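Frota: Frequently Asked Questions

General

What is Frota?
Frota is a tile-sliding puzzle game for phones and tablets, made by Raro. The player moves rows and columns of tiles to form closed loops. A closed loop clears its tiles and adds to the score.

How many levels are there?
The base game has 132 levels in 23 groups. Groups vary in length. The Benau pack is a separate download and its levels are not part of that total.

Does the game need an internet connection?
No, except for the daily board, purchases and cloud saves. A daily board that has already loaded can be finished offline, and the score is sent the next time the game connects.

Playing

How are moves counted?
One slide of one row or column is one move, whatever the distance. Sliding a row and returning it to its starting position before lifting your finger does not use a move.

What does the undo button do?
It takes back the last slide and restores the move. It cannot take back a slide that cleared a loop. You get 5 undos per level. Unused undos do not carry over.

Why did my loop not clear?
Check for a locked tile. Locked tiles have a double border and count as part of a loop only after a loop has been cleared next to them. Also check the corners – two tiles that touch diagonally are not joined.

What is Danier mode?
Danier mode removes the move limit and replaces it with a clock of 80 seconds. Each cleared loop adds time according to its length. The mode opens when you finish the fourth group. Danier scores are kept on their own table.

Can I skip a level?
Yes. After several failed tries a Skip button shows up on the results panel. A skipped level scores zero and can be played later from the map. The last level of a group cannot be skipped.

Saves and accounts

Where is my progress stored?
On the device. If you sign in, a copy is also kept on our server and updated at the end of each level.

I changed phones and my levels are gone.
Sign in on the new phone with the same account, then open Settings, Account, Restore. If you never signed in on the old phone, do so there first. Progress from a device that was never signed in cannot be recovered once the game is removed.

The game shows two different saves. Which one should I keep?
The panel lists the last level finished and the total score for each. Pick one. The other is deleted and cannot be brought back, and the two cannot be merged.

Purchases

Do I have to buy the Benau pack again on a second device?
No, as long as both devices use the same store account. Choose Restore Purchases in the shop menu. Packs bought on one store do not transfer to another.

Problems

The board stutters when I slide tiles.
Turn off Background Motion under Settings, Display. On older devices, set Tile Detail to Low as well. Neither setting affects scoring.

There is no sound.
The game follows the silent switch on the device. If the switch is off, check that Effects and Music are both above zero, as they have separate sliders.

How do I report a bug?
Use Settings, Help, Send Report. Include the level number and the last slide you made before the fault. The report attaches the game version by itself.

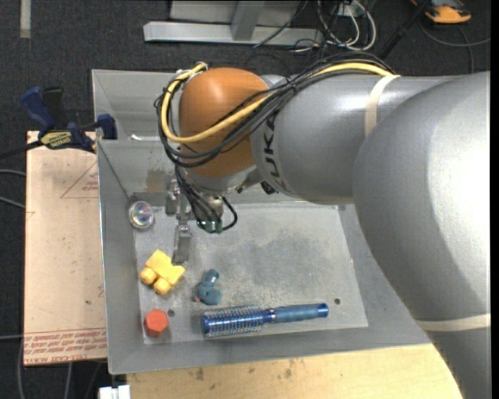 Reports sent from inside a level also attach the position of every tile, so send yours before you restart or leave the board.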